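# Can a victim's relative sit in on a court hearing without being called as a witness?

Posted in Courts and Legal Procedure by **Mathur**

My brother was one of several people hurt when a van was driven into the market at Borkstead last year. Two men are now before the court over it. One is charged with the attack itself and the other with hiring the van and giving him somewhere to stay. My brother has made a statement but he isn't well enough to travel, and the family would like somebody to be there for the next hearing, which is in September.

I have never been inside a court. The liaison officer we had at the start has moved to other work and I am still waiting to hear who has taken over. What I would like to know is:

- do I need to apply for a seat, or can I just turn up
- will I have to be in the same waiting area as the families of the accused
- can I take notes, and can I pass them on to my brother
- is it likely to go ahead on the day, as I would be coming 112 miles by train

I gave a short statement to police myself, only about phone calls I had with my brother that afternoon. I don't know if that makes me a witness.

**Torkus**

Most hearings are open and you can walk in and sit in the public gallery. For a case like this one I would not rely on that. The press will take a lot of the seats and there are usually extra searches at the door. Ring the court office and ask if seats are being kept for families. When I went to one there were 17 places for relatives and they had gone two days before.

Ask for the case number when you ring. They'll find it much faster with that than with a name.

On the waiting area, ask for the witness service. They have a separate room in most of the bigger buildings and will let relatives use it even if they are not giving evidence. You may be able to go in by a side door as well, but that has to be set up beforehand.

Hearings before the trial are often short. The one I went to was listed for 10 and started late in the morning, and it was finished before lunch. They dealt with dates and whether some phone records could be used. The accused were on a video link and said their names and not much else. There are limits on what can be reported at that stage, so don't put anything you hear online, even in a private group.
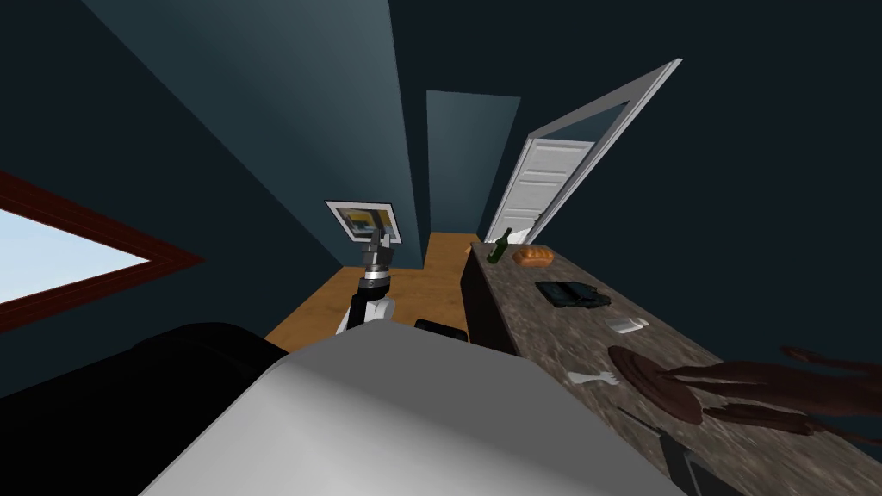
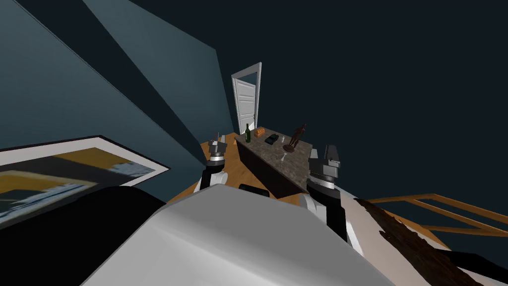
**Joelle Kassab**

Torkus is right about the seats, but the statement is the part I would sort out first. If you have given a statement to police you might be called, even if it was only about phone calls. A witness is normally kept out of the courtroom until they have given their evidence. That applies mainly to the trial, and sitting in on an early hearing may be fine, but it is for the prosecution to tell you. Write to them and get the reply by email so you have it with you.

The same goes for your notes. You can usually take them by hand in the gallery, though some courts want you to ask the usher first. Phones and laptops stay off. Passing the notes to your brother could be a problem as he has made a statement too. If he is going to give evidence, even by video, he shouldn't be told what other people have said in court. Leave that until you've had an answer.

As for the train, get a ticket you can change. Dates do move, sometimes the afternoon before. The list for the next day normally goes up in the early evening, so check it then and ring again first thing.

**Carniletti**

just turn up, its a public court, they cant stop you

**Mathur**

Thank you. I rang this morning and they are keeping seats for families, and I have been put down for one. The case worker is going to email on Thursday about my statement. I'll hold off buying the ticket until I have that.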